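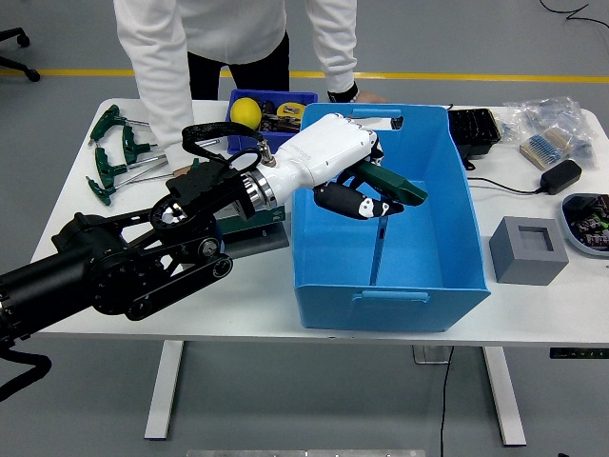 How to sort out a workbench that has got away from you

Filed under: Workshop & Shed / Tool storage / Beginners

Every bench has a natural resting state, and it is a heap. Mine reaches it in a fortnight. Left alone until January it develops layers, and you can date the last job by how far down the tape measure has sunk.

The method below takes an afternoon the first time and ten minutes after that. I learned most of it from Gavin Halliday, who ran the repair bench at Gittins when I was the Saturday lad and who could find a 3 mm hex key with his eyes shut. He once did so to make a point. The point took up most of my lunch break.

What you need

One big plastic bin, open at the top, with handles you can get your fingers through. One smaller tray, shallow if possible. A rack or block with holes for screwdrivers. A compartment box for the fiddly stuff. A clear table, or as near as you can manage.

Don't go out and buy a matching system. I did, once: the Lollent wall range, 16 drawers, every one of them a finger's width too short for a decent screwdriver. It now holds seed packets, and very well too.

Step 1. Empty the big bin

Put it in the middle of the table with nothing in it. It will be tempting to leave the odd thing in the bottom on the grounds that it's going back in anyway. Take it out. The odd thing in the bottom is how the last mess began.

Step 2. Lay out the long things

Anything with a shaft goes flat on the table first. T-handle hex keys are the worst offenders, as they hook round each other and come out of a box in a bunch like coat hangers. Lay them side by side with the grips at the same end. Check the tips while you're at it. A rounded-off hex key will ruin a good bolt, and you will blame the bolt.

Step 3. Fill the small tray

The tray is for things you pick up several times in one job. Tape measure, small hand tools, whatever you are forever patting your pockets for. It is allowed to be a jumble, within reason. If you need both hands to find something, it's too full and half of it belongs in the bin.

Keep the tray behind the bin or beside it, where you can reach it without leaning on anything sharp.

Step 4. Stand the screwdrivers up

Screwdrivers lying down are just expensive pencils – they roll, they hide, and they go off the edge point first towards your foot. Give them a rack with holes and stand them in it with the shafts down and the handles up. Start at one end and work along, so that you aren't reaching over the ones you've already put in.
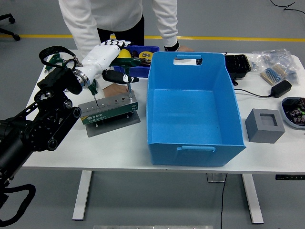 Two in the rack, bin still to fill.

Fix the rack down if you can. A loose one tips over as soon as you pull a tight driver out of it, usually at the moment you've got something delicate in the other hand. Bolting it to a heavy plate will do if you'd sooner not drill the table, and you can still shift the lot when somebody wants to eat there.

Step 5. Deal with the small parts

Screws, washers and electrical bits want the compartment box. Anything still in its clear bag can stay in the bag until the job that needs it, provided you can tell what it is from the outside. If you can't, write on it. I have a bag marked "Mindov, spare" in my own handwriting and no idea what it means. I'm too frightened to throw it out.

Leads and power adapters go last. Coil each one and put a tie round it, or you'll be pulling them out of the bin like spaghetti.

Step 6. Load the bin

Big and heavy at the bottom, then the long tools, all pointing the same way. Hex keys go in as a bundle with an elastic band round the shafts. Lower things in. Dropping them chips the tips and frightens the dog.

Stop when it's level with the handle slots. You want to be able to lift it, and so does your back.

Keeping it that way

Last thing at night, anything on the table goes to the rack, the tray or the bin. Anything that doesn't belong in one of the three gets a day's grace on the windowsill. My windowsill currently has a Galtetti bicycle pump on it. It has been there since the spring.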